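How a Robot Learns to Sort a Messy Table
A Wanedar Robot Club explainer for ages 8 to 12

A robot arm is a chain of stiff parts connected by joints. Each joint has a motor. When the motors turn by the right amounts, the end of the arm arrives at the right place. At the end of the arm is a gripper, the part that holds things.

The robot used by the Wanedar club has two arms. Each gripper has two fingers. Two fingers can pinch, and pinching is enough for many objects, but it does not work equally well for all of them. A lemon is round and may roll. A bottle is smooth. A spoon is thin, so the fingers must close almost completely before they touch it.

This year the club's project is called Kakon. The task is sorting. Objects are spread over a table and two baskets, and the robot must pick up one object, move it, and let go of it in the place the club has chosen.

Why sorting is hard

You can sort groceries without thinking much. Your eyes find the orange, your brain knows it is an orange, and your hand already has the right shape when it gets there. A robot has to do each of these jobs as a separate step.

Step 1 is finding. A camera sends a picture to the computer. To the computer, the picture is a large grid of numbers, one group of numbers for each tiny dot of color. A program searches the grid for patterns it has learned.

Step 2 is planning. The program chooses where the fingers should go and which path the arm should take. The path must not pass through the basket wall or the other arm.

Step 3 is gripping. The fingers close. If they close too little, the object slips. If they close too much, a soft object such as a bread roll gets squashed.

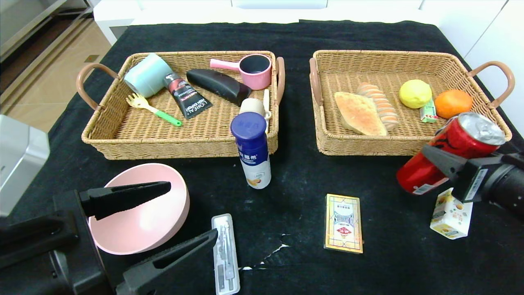
The right gripper on a red drink can at the corner of the bread and fruit basket. The left gripper is over the pink bowl.

A can is a useful object for beginners. Its sides are straight, so the fingers have two good places to touch. A bowl is different. It is usually too wide for a gripper to hold from both sides, and the normal answer is to pinch the rim — one finger inside, one finger outside.

Things that overlap cause another problem. If a cup stands behind a bottle, the camera gets only part of the cup. The program must guess the rest of its shape.

Learning from examples

The club does not write a rule for every object. Members steer the arms by hand controls and the computer records each move. One recording is called a demonstration. By the end of February the club had saved 1,978 demonstrations. A learning program named Plukex reads them and looks for what the good ones have in common.

Then comes testing. In each test round the robot gets 40 tries, and members write down every result, including drops. The objects are moved between tries. A robot that has only practiced with the lemon on the left may fail when the lemon is on the right.

The club tests in teams of 4. Every team takes one round at the Ackermann meet, where the tables are set up by the judges.

Try it yourself

Use only your thumb and one finger. Close one eye. Pick up 3 things: a spoon, a piece of fruit, and an empty plastic cup. Put them in a box without touching its sides.

Write down which object took the most tries. Then turn that object around and test again — the direction you grip from often changes the result.

Words to know

Gripper: the part of a robot that holds objects.
Joint: a place where an arm bends or turns.
Demonstration: one recorded example of a task.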